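1/ We are writing the equipment budget for our next robot table at Stulbridge, and several people have asked me how we plan it. I will share what I learned, in small posts.

2/ The arms took most of our attention, and the small parts took most of our time. For the first table my list had two arms and one frame. It had no line for cables, clamps, brackets or tape for the floor. All of these were bought later, in a hurry, and at worse prices.

3/ We asked two suppliers for the same aluminium frame. Haldane wanted 243 pounds and Tandale wanted 238. We took Haldane, as they could deliver before December. Five pounds was not worth a month of waiting.
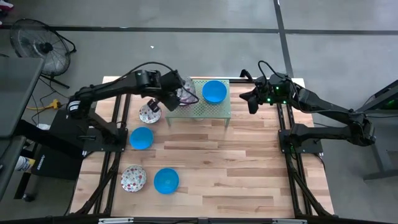

4/ Tableware. The task is dishes on a rack, so we need bowls, plates and a clear cup. Please buy spares on the first day. If your blue bowl goes out of production, you must change the whole set, and then your older recordings do not match any more.

5/ Wrist cameras. Put them in the budget together with the arm, on the same line. I kept them separate once and the finance office approved one line and refused the other.

6/ I have put 700 pounds for spare parts. My colleagues think this is too much. Last year we used all of it on gripper fingers and cables, so I will defend the number.

7/ The wooden top I would buy again. It is heavy and easy to clean. The Purico project next door has the same one and they are also content with it.

8/ Still open for me: do you pay for a service contract on the arms, or do you keep one extra arm in the cupboard? We have a quote for the contract but I have not signed it yet. If you have tried both, please write to me.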